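Notes for whoever runs the arm demo at the next open day. Written up Mar 7, 2020, straight after ours, so excuse the state of it. We did it at Thammasiri, on the ground floor, simulated arm on a big screen, visitors driving. Same steps should do for a school visit or a trade evening.

## What you need

- Two laptops. One runs Mekura, the other is the spare and stays shut until you need it
- A big screen, long cable, tape for the cable
- The Tudex hand controller, plus its charger (we forgot the charger)
- The saved room file, on a stick as well as on the laptop
- Printed card with the four controls on it. Large type

No internet needed once the licence has been checked, but check it the night before. Takes a minute. Takes a lot longer with a queue watching you.

## Before the doors open

1. Plug the laptop in. Turn off sleep, updates, pop-ups, the lot.
2. Start Mekura, load the room file, wait for the textures. Don't touch the controller while it loads or the arm starts off in an odd pose.
3. Set speed to slow. There's a slow and a very slow. Slow.
4. Do one full pick yourself. Then reset and do it again from the other side of the table.
5. Open all the views you plan to use and leave them open. Switching is quick, opening isn't.

Then pick your task. One only. We started the morning with a menu of tasks and people spent their whole turn choosing.

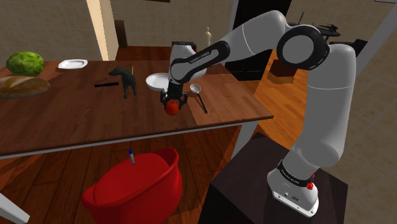 The task wants to be something you can say in one breath to a person who walked in thirty seconds ago. "Pick up the apple" is fine. Everybody knows what an apple is, and a bright red one shows up well from the back of the room. You can leave other bits on the table for a busier look, bread, a plate, the dog, but keep the pick near the front so the visitor hasn't got to reach round anything. If someone is quick, give them a second go and ask for the apple in the red bin on the floor in front of the table. Harder than it sounds, lots of small moves past the table edge. Don't offer that one to everybody or the queue dies.

## Giving someone a turn

Keep it to the same patter each time. You will be bored of it by lunch, they won't be.

**Say what the arm is doing.** It copies your hand, slowly. That's enough. No talk of joints unless they ask.

**Hand over the controller switched off.** Then switch on together. Otherwise they wave it about saying hello to their family and the arm goes with it.

**Line up first, lower second.** Most people do both at once and come in at a slant. Get them to stop above the apple, say "stopped", then come down. Saying it out loud really does help, no idea why.

**Open the fingers early.** Well before the table. Late opening knocks the fruit and off it rolls, and then you're resetting.

**Swap to the close view for the last bit.** From the room view it's very hard to judge left and right of the fruit. Press the view button for them, they've got their hands full. 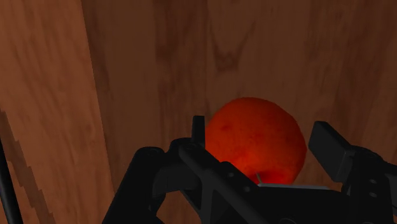
Once they're down, ask for small moves only. A nudge left, a nudge right. When the gap looks fair on both sides, squeeze. Count to two before lifting. People lift straight away and the grip hasn't finished closing, and it's the commonest reason for a drop by a long way.

Up is easy. Straight up, a hand's width, hold it, round of applause, let go of the trigger gently. If it drops, say "have another" and reset. Two tries each, then next person. We had 22 people through in the first hour on that basis and I think you could squeeze in a few more with a second helper on the door.

## Settings we ended up with

| Setting | Morning | Afternoon |
|---|---|---|
| Speed | normal | slow |
| Turn limit | none | 2 tries |
| Hand shake filter | off | on, middle |
| Auto reset | off | on |
| Recording | on | on |

Recording: leave it on but say so on the card. It only keeps the arm moves, not the visitor. Ours stops by itself at 600 seconds and starts a new file, so don't panic when the little light blinks. By closing time the log had 3,229 grip commands in it, which sounds grand but plenty of those are children clicking.

Filter on middle is the one I'd fight for. On high the arm feels like it's in treacle and visitors push harder to make up for it.

## When it goes wrong

*Arm won't move.* Controller's asleep. Wake it, hold still, count to three.

*Arm moves the wrong way.* They've turned to face the crowd. Turn them back to the screen. Put a strip of tape on the floor for their feet, should of done this from the start.

*Fruit gone off the table.* Reset. Don't go chasing it round the floor with the arm, it's funny once.

*Picture freezes.* Leave it ten seconds. Still frozen, go to the spare, same file off the stick. Keep talking. The Ovberg stand next to us had a box of paper planes for moments like this and I'm stealing that in November.

*Someone asks if it's a real robot.* Say no, it's a simulation, the real arms work in much the same way but you'd need a fence and a safety person for them. Most are fine with that. A few want to know what a real one costs, have a leaflet ready so you don't have to guess.

## Getting people to watch as well as drive

The queue is your audience so give them something. Angle the screen towards the queue a bit, the driver can cope. Use a side view between turns, wide enough that the arm and the tabletop both show, and let the last pick play back on a loop while you're wiping the controller and finding the next name on the list.

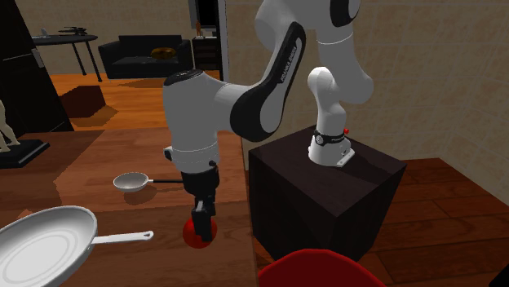 One of the helpers who read this before I put it up reckons the loop should be slower than the real run, half speed if Mekura will let you, and that the queue ought to hear the "stopped, now lower" bit over it so they've learned it before they get to the front. She also thinks the tape for the feet should go down before anything else and wants it higher up the page. Fair on both. I haven't moved it, do the tape first.

She asked about younger ones as well. Under sevens: hold the controller with them, very slow speed, skip the close view altogether. They like the fingers opening and shutting more than they like the apple, so let them do that for a bit.

## Packing up

- Stop the recording, then close Mekura. In that order
- Copy the log to the stick
- Wipe down and charge the controller tonight, not tommorow
- Tape off the floor or Thammasiri will charge us for it
- Write down what broke while you still remember

Room file and the card are both in the shared Tudex folder under open day. If you change the card keep the type big.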